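Chapitre 4
Les engrenages : avant les formules, les dents

J'ai longtemps commencé ce chapitre par le rapport de transmission, craie en main, et j'ai longtemps vu les têtes piquer vers les cahiers. Un mercredi, j'ai vidé une boîte de roues dentées sur la table — et là, tout le monde s'est levé ! Depuis, je ne fais plus autrement. On touche d'abord, on calcule ensuite (les calculs vous attendent page 71, ils ne vont pas se sauver).

Prenez donc un tapis sombre, les petites pièces s'y voient mieux, et posez-y votre platine et vos roues sans chercher à bien ranger. 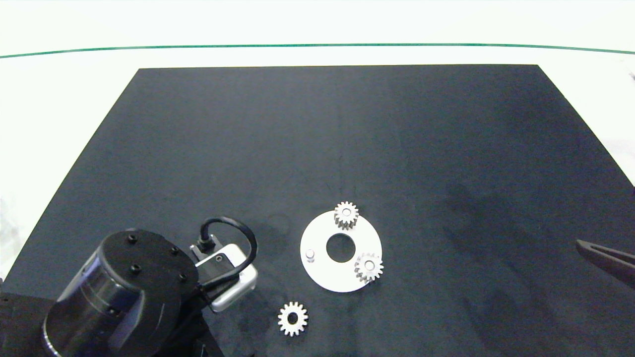

Fig. 4.1 — Platine annulaire blanche et trois roues droites argentées.

Regardez le petit téton cylindrique, à gauche sur la platine : il est libre. Quelle roue iriez-vous y mettre, et dans quel sens la poseriez-vous ? Notez votre idée au crayon, même si vous n'en êtes pas sûr, on y reviendra.

Pour la suite, il me faut trois mots : l'alésage (le trou central), le moyeu qui l'entoure, et la denture. Commençons par la denture, ma préférée.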